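Helpers wanted for our surgical robot open day

Hi all, Mitali Wickramasinghe here from the training lab at Zedport. Our open day is coming up in May and I'm looking for 17 people to help me run it. It's paid casual work, one long day plus a practice evening the week before, and you don't need a medical background for most of it.

We're expecting 200 visitors through the Wanigasekara Building, mostly high school students and their parents, with a fair few nurses from the local area. They'll come up in small groups, have a go at the practice console (picking up rubber rings, it's harder than it looks!) and then sit down for the suturing talk with my colleague Amanuel Endale. He goes through how a curved needle is held and passed with the robotic instruments, and he's very good with nervous questions. 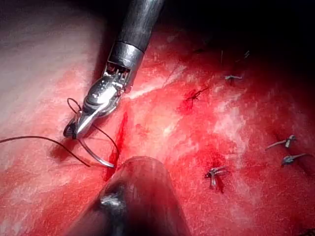 I need 4 people on the consoles, and for those spots I'd like some experience with robotic or keyhole instruments - theatre nurses, biomed techs and surgical trainees, please put your hand up. Everyone else will be greeting at the door, walking groups between rooms and keeping the talks running on time. If you're a bit squeamish, tell me and I'll put you downstairs. There's blood on the big screen during the suturing talk and I don't want anyone going wobbly on the stairs.

You'll get lunch, a parking pass for the Lorik Street lot and a shirt in a colour I had no say in. You must be 18 or over and able to be on your feet for a good part of the day.

To apply, send me a few lines about yourself and which job you'd like. No formal resume needed. Please get it in by 1/20/24, or ring the lab on extension 1141 and ask for Mitali. If I'm out, leave a message with your number and I'll call you back.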